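Re: Plastic bowls on a cloth — staining and stacking

trnka_66
Posted Apr 19, 2021
Bowls and the yellow tumbler are set out on the dark green cloth. I sort by shape first, then color. The large orange ones flare, so they nest with each other and nothing else.

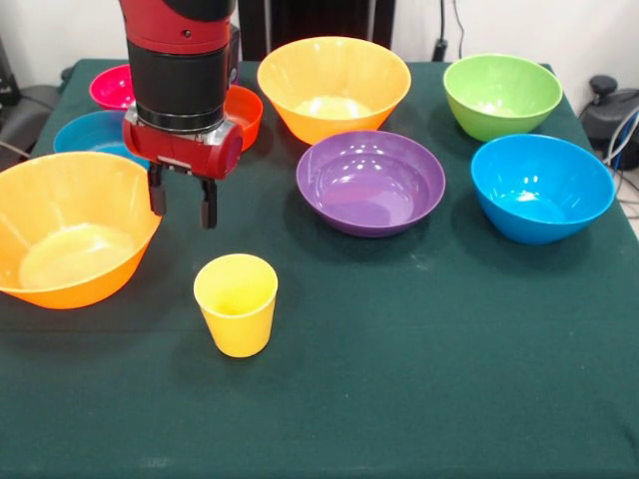 The purple one is shallow and goes on top of the stack. Hand wash only at my place.

mulldale
Disagree on hand washing. Top rack, 2 years, no warping here.

trnka_66
Depends on the resin. Check the base for a mark.

MNajjar
Nesting traps moisture — I store mine rim down on a rack. Tomato stains are a separate problem.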